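Cleltach open day, who went?

lua_k
Posted 13 September 2018
Just got back and I'm still buzzing! They had the KUKA arm picking out of a big metal bin, with a little plush thing and a bunch of shiny wrapped stuff in there. I stayed 30 minutes at that one table and missed the Pastley talk completely. 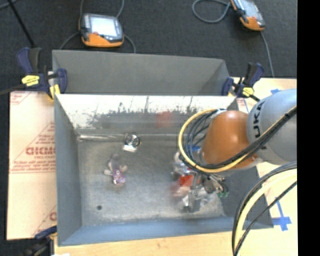
Also loved that you could stand close enough to follow the cables looping around the wrist (so many cables). Oanh Cao ran the demo and took every question, even from the kids.

giap44
Fun day, but I wanted a conveyor. Bin picking at that speed wouldn't last an hour at our plant.

lua_k
It's a lab, though! I'd take slow and tricky over fast and boring any day.

mbaptista
With giap44 on speed. Clear wrap is miserable for cameras, so I'll give them that one. We fought it for months at Zurent.

giap44
Fair. Boxes are all I ever deal with.

cuc_k
Was parking as bad as last year? Thinking of bringing my dad to the October one.

lua_k
Lot was full by ten. Use the side street, and get the dumplings by the back door.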